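Stuven to open repair counter in Nernix on Wednesday

Furniture refinisher Stuven will open a walk-in repair counter in Nernix this Wednesday at 9 a.m. It is the company's second location, after its workshop in Štefanec.
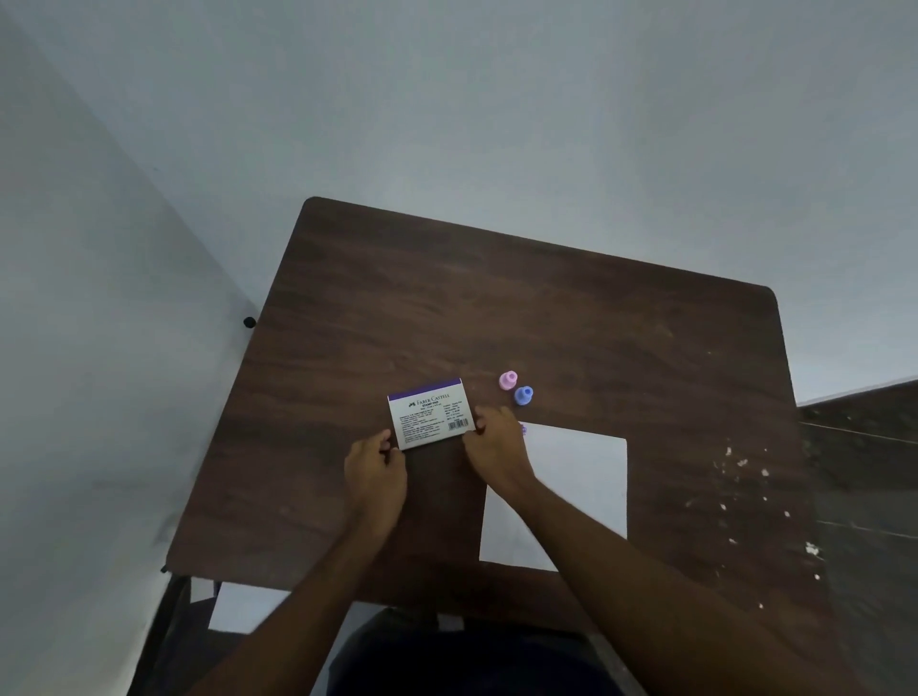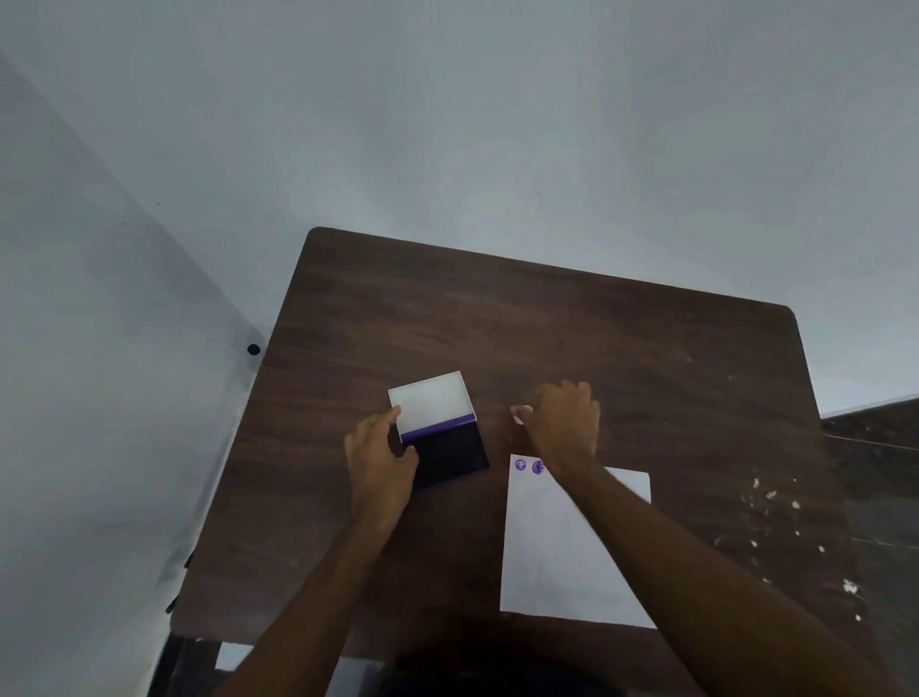
The counter will take chairs, shelves and small tables for regluing, sanding and staining. Prices start at $95, and most jobs will be ready in 16 days. Full refinishing of a dark brown wooden table with rounded corners costs $211 - pickup is extra.

Stuven will use Grevevix low-odor finishes on all indoor pieces. Customers who bring in an item during the first week can have it inspected free of charge.

The counter is closed on Sundays. No appointment is needed.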